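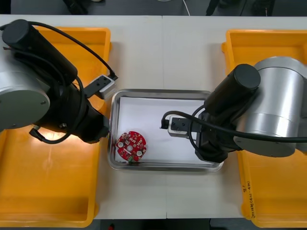 Small Boards, Big Trays: the Sorting Table

Welcome back to the Lanness bench pages! I've got a soft spot for a tidy table, and this month it's all trays and tubs (sorry, not sorry).

The round red board is my favourite colour of anything we handle, and I love those scalloped edges. White paper in the bottom of the steel tray makes it really pop.
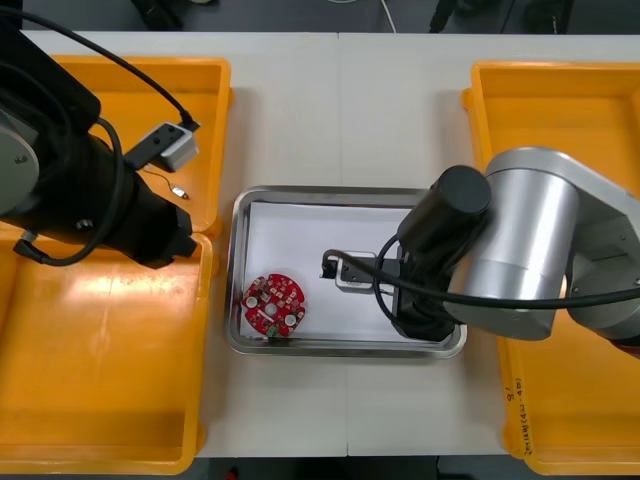
I'm also a big fan of orange bins either side, with the steel tray in the middle. Bright colours, nice high rims, and small parts are so much easier to spot against them. We label ours in black marker on the inside wall, and I'd do the same again for the next 40.

More from the Mirkwood shelves in September!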